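Vernumeck メール配信ツール
小規模事業者向け/月額プラン

製品トップ|機能|料金|導入の流れ|サポート

Vernumeckは、Stustholmが提供しているメールマガジンとステップメールの配信ツールです。読者リストの管理、本文の作成、予約配信、配信後の集計までを一つの管理画面で行えます。店舗、教室、通販サイトなど、専任の広報担当を置いていない事業者の利用を想定して作っています。

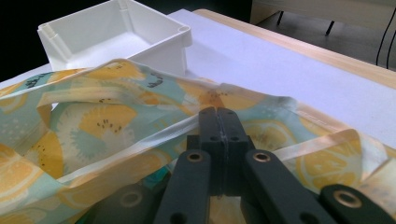

Stustholm 製品ページ担当

このページでは標準プランの内容を説明します。代理店向けの複数アカウント契約については、お問い合わせフォームから別途資料をご請求ください。

読者リスト

標準プランで登録できる読者は4,000件までです。配信停止になったアドレスと、宛先不明で自動停止したアドレスは件数に含みません。同じアドレスを複数のリストに入れた場合は一件として数えます。

取り込みはCSVファイルに対応しています。文字コードはUTF-8とShift_JISのどちらでも読み込めますが、機種依存文字を含む氏名はUTF-8で保存したファイルのほうが確実です。取り込み時に列の割り当て画面が出ますので、メールアドレスの列だけは必ず指定してください。氏名、地域、購入履歴などの列は任意です。使わない列は「取り込まない」のままで問題ありません。

読者にはタグを付けられます。タグは手動でも、リンクのクリックやフォームの送信をきっかけに自動でも付きます。タグ同士の「かつ」「または」「除く」の組み合わせで配信先を絞り込めます。絞り込み条件には名前を付けて保存できるので、毎週同じ条件で送る方は保存しておくと手間が減ります。

すでにほかの配信サービスをお使いの場合、配信停止者の一覧も忘れずに書き出してください。Vernumeck側には「除外リスト」として登録する欄があります。ここを空のまま移行すると、以前に停止を希望した方へ再び送ってしまうおそれがあります。移行時のお問い合わせで一番多いのがこの件です。

メールの作成

本文の作成には付属エディターのMazzaを使います。見出し、本文、画像、ボタン、区切り線のブロックを上から順に並べていく形式で、HTMLの知識は必要ありません。HTMLを直接書きたい方は、右上のメニューからソース表示に切り替えられます。ただし、ソース表示で編集したブロックは通常の編集画面では内容を変更できなくなります。戻したい場合は、変更履歴から切り替え前の版を復元してください。

テキスト版は自動で生成されます。ボタンは「文言+URL」の形に、画像は代替テキストに置き換わります。代替テキストが空の画像はテキスト版では何も表示されません。

件名の入力欄には文字数の目安が出ます。スマートフォンの受信一覧では件名の後半が省略されることが多いため、日付や商品名などの手がかりになる語は前のほうに置くことをおすすめしています。プリヘッダー(件名の次に表示される短い文)も同じ画面で設定します。未入力のときは本文の冒頭が使われます。冒頭に「画像が表示されない方はこちら」と書いている方は、その文がそのまま受信一覧に出ますのでご注意ください。 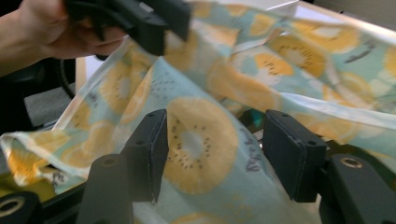 差し込み項目は氏名のほか、自由に作成した項目も使えます。値が空の読者には代わりの文言を表示できます。たとえば氏名が未登録の方には「お客様」と表示する、といった設定です。差し込みを使ったときは、送信前のプレビューで値が入っている読者と空の読者の両方を確認してください。

予約配信とステップメール

予約配信は日時を指定して行います。毎週決まった曜日に送る繰り返し予約も可能です。予約した内容は、配信開始の直前まで編集と取り消しができます。配信が始まったあとの取り消しはできません。

大きなリストへの配信は、受信側の制限にかからないよう自動的に分割して行います。そのため最初の読者と最後の読者では到着時刻に差が出ます。先着順の案内など、時刻の差が問題になる内容では、受付の開始を配信時刻より遅めに設定してください。

ステップメールは、登録日、タグの付与、フォームの送信のいずれかを起点にして順番に送る仕組みです。次のメールまでの間隔は時間単位または日単位で指定します。初期設定では登録の48時間後に二通目が送られるようになっています。変更は自由です。途中の一通を止めたい場合は、そのメールを「休止」にすると飛ばして次に進みます。「削除」を選ぶと、削除したメールの位置で待機していた読者は次のメールの待ち時間から再開します。

件名の比較テスト

件名を二種類用意し、読者の一部に先に送って、反応のよかったほうを残りの読者に送る機能です。判定の基準は開封率とクリック率から選べます。近年はメールソフト側で画像を先に読み込む動作が増え、開封率は実際より高く出ることがあります。リンクを含むメールであればクリック率での判定をおすすめします。読者が少ないリストでは差が偶然によるものか判断しにくいため、数回分の結果をまとめて見てください。

集計レポート

配信ごとに、到達、開封、クリック、配信停止、エラーの各件数を表示します。リンク別のクリック数は一覧と、本文に重ねた表示の両方で見られます。データの保存期間は12か月です。期間を過ぎた配信は、合計値だけが残り、読者ごとの記録は削除されます。長く残したい方はCSVで書き出して保管してください。書き出しの回数に制限はありません。

アクセス解析ツールと併用する場合は、設定画面の「計測用パラメーター」を有効にしてください。本文中のリンクに配信名と日付が自動で付きます。自社サイト以外へのリンクには付けない設定も選べます。リンク先のページによっては、余分なパラメーターが付くと正しく開かないことがありますので、初回は必ずテスト配信で確認をお願いします。
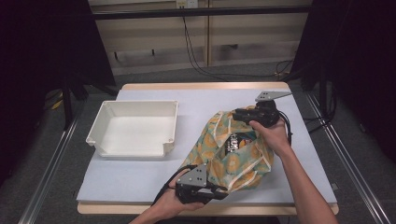
レポートの数値は配信直後から更新されますが、翌日以降も少しずつ増えます。週の報告に使う場合は、集計する時点を毎回そろえておくと比較しやすくなります。月曜日の朝に自動でレポートをメール送信する設定もあり、送信先は管理画面の利用者から選びます。

登録フォーム

オプションのZimsideを追加すると、サイトに貼り付ける登録フォームを作れます。埋め込み型とポップアップ型があり、どちらも発行されたコードをページに貼るだけで動きます。ポップアップ型は、表示するまでの秒数と、一度閉じた方に再び表示するまでの日数を指定できます。スマートフォンでは画面全体を覆わない大きさに固定しています。

登録時の確認メール(ダブルオプトイン)は初期状態で有効です。確認用リンクが押されるまでリストには追加されません。入力間違いのアドレスが混ざるとエラー率が上がり、ほかの読者への到達にも影響しますので、特別な事情がなければ有効のままお使いください。

利用者と権限

標準プランで作成できる利用者アカウントは4つです。権限は「管理者」「編集者」「閲覧のみ」に分かれます。編集者は本文の作成と予約ができ、読者リストの書き出しはできません。外部のライターに原稿だけ依頼するときは編集者の権限をお使いください。配信前に管理者の承認を必須にする設定もあります。

動作環境

主要ブラウザーの最新版でご利用いただけます。管理画面はタブレットでも開けますが、Mazzaでのブロックの並べ替えはパソコンでの操作を前提にしています。スマートフォンからは予約の確認と取り消し、レポートの閲覧ができます。

送信元には独自ドメインのアドレスが必要です。無料メールのアドレスを送信元に設定することはできません。SPF、DKIM、DMARCの設定値は管理画面に表示されますので、ドメインを管理している会社の設定画面に転記してください。反映までに時間がかかることがあります。初回の配信を予定している日から余裕をもって作業してください。

お支払いと解約

お支払いはクレジットカードまたは請求書払いです。請求書払いは年間契約のみとなります。月払いの契約は管理画面からいつでも解約でき、解約後も契約期間の末日までは通常どおり使えます。末日を過ぎると予約中の配信はすべて停止し、ログインできなくなります。読者リストとレポートの書き出しはそれまでに済ませてください。

関連ページ
Mazza 操作ガイド
Zimside 設置手順
ドメイン認証の設定方法
他社サービスからの移行
お問い合わせフォーム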